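Week 2 handout. Bring this to section along with your tide worksheet, because we'll use both!

# Ropes, Logs and Lead Lines: Finding Your Way Before Engines

Last week was hulls and rigs. This week we get to my favorite part of the whole course, the everyday job of working out where on earth the ship was. The tools were simple, they were used in the dark and the rain by tired people, and they worked well enough to carry cargo across oceans for centuries. I love this stuff, so stop me if I run over (I ran over last year).

## 1. The lead line

A lead line is a weight on a marked rope. You swing it forward, let it go, and read the depth when the rope stands straight up and down as the ship passes over it. Depth was given in fathoms, and one fathom is six feet.

The markings are wonderful. On the traditional British line there were strips of leather at two and three fathoms, white cloth at five, red cloth at seven, a piece of leather with a hole in it at ten, and so on. The materials were different so that a sailor could tell them apart at night by touch. Some old hands are said to have used their lips and tongue when their fingers were too cold!

Two words to learn:

- **Mark**: a depth that has its own piece of leather or cloth on the line.
- **Deep**: a depth in between, which the leadsman had to judge. "By the deep four" means four fathoms, read between the marks at three and five.

The bottom of the weight was hollow, and the hollow was packed with tallow. Sand, shell or mud stuck to it and came up with the lead. A pilot who knew his coast could put that together with the depth and make a very good guess at his position in thick fog. Think about how much local memory that takes.

## 2. The chip log

Speed next. The chip log is a flat piece of wood, usually a quarter circle, weighted along the curved edge so it floats upright and drags in the water. It goes over the stern on a long line with knots at even spaces. One sailor holds the reel, one turns the sandglass, and when the sand runs out you stop the line and see how many knots have gone over the rail. Yes, that's where the word comes from.

With a 28-second glass, the knots belong a little over 47 feet apart. Many ships also carried a 14-second glass for fast sailing. If you use the short glass, you double the count. Please write that in the margin now, since it's the most common slip on the homework.

## 3. Dead reckoning

Put speed, heading and time together and you have dead reckoning. Start from a known position, draw the course you steered, measure off the distance, and mark the new spot. Then do it again next watch, and again after that. Errors pile up. A current you don't know about will carry you sideways all night long and leave no trace in the log book.

Our practice voyage is the brig *Egger*, outbound from the port of Jadosville with a cargo of salt fish. (Ship and port are both on the class chart, so don't go looking in the atlas.) She logs 200 nautical miles in her first two days. On the third day she is slowed by head winds and makes only 41.
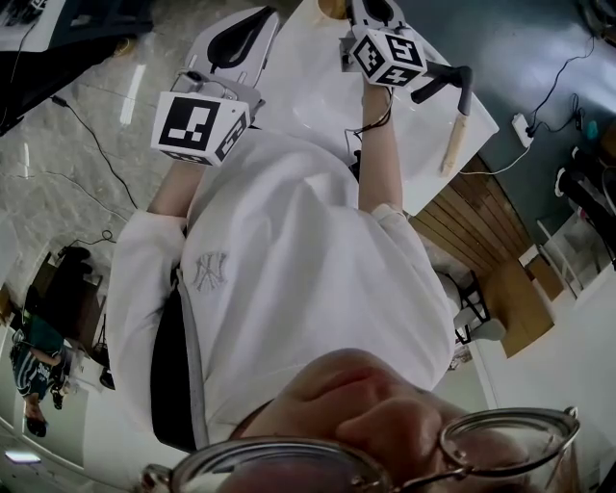 ## 4. Working the Egger problem

1. Mark Jadosville on your chart and draw the first course line.
2. Step off 200 miles with the dividers, using the latitude scale on the side of the chart *at the same height as your track*. One minute of latitude is one nautical mile.
3. Change course as given on the worksheet and step off the 41.
4. Write the time and the running total next to the new position. You should have 241 miles.
5. The whole passage to Demum is 678 miles. How many are left? At the average speed of the first two days, how long will they take?

Answers to step 5, so you can check yourselves: 437 miles to go, and at 100 miles a day she needs four days and a bit under nine hours. If you got something else, look first at where you placed your dividers.

## 5. Latitude, briefly

Finding latitude was the easier half of the puzzle. Measure the height of the sun at noon, or of Polaris at dusk in the Northern Hemisphere, make your corrections, and you have it. Many captains sailed to the right latitude first and then ran east or west along it until they raised land. It's a longer road, but a safe one.

Longitude needs accurate time, and it gets a whole session to itself. We'll start there next week.

## For next time

- Finish the *Egger* track in pencil.
- Read the Haretti packet, sections on sandglasses and watch keeping. The table of watches at the back is worth copying out.
- Tie a bowline until you can do it without looking. It isn't graded, but it's fun, and we'll need it when we make our own lead lines.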